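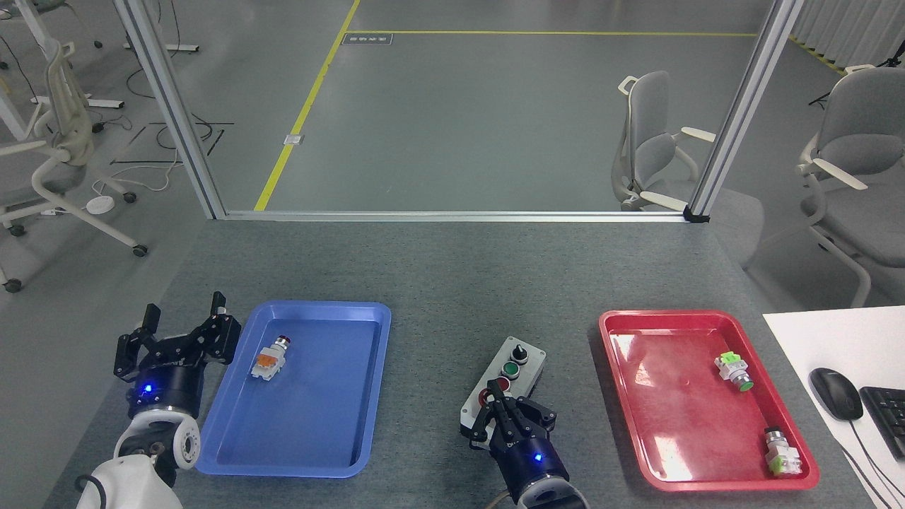 How far is it to Sunport? Three hours by the coast road, if the bridge is open.

Mélanie Simard had asked the man at the gas pump, and she loved his answer so much she wrote it on her hand. If the bridge is open! It sounded like the start of a song.

She had 40 dollars, a full tank and her grandmother's accordion strapped into the passenger seat like a small, grumpy uncle. The dance at Lemieux Hall started at eight. Over 300 people were coming, the poster said, and the band had lost its accordion player to a better band.

The road was wonderful. It ran right along the water, so close that the gulls flew beside her window, and every time she came around a bend there was another bay, bluer than the last one. She sang the whole way. She sang the waltz twice, the fast reel once, and then the waltz again with words she made up about the gulls.

The bridge was up.

A long green barge was sliding under it, slow as a cow. Mélanie turned off the engine, looked at the line of cars behind her, and unbuckled the accordion.

By the second verse a woman in rubber boots was dancing with her son between the bumpers. Somebody honked, in time. The bridge keeper leaned out of his little window and yelled something she couldn't hear.

"What?" she yelled back.

"I said, do you know any polkas?"

She knew eleven. The barge went by, and the bridge stayed up a little longer.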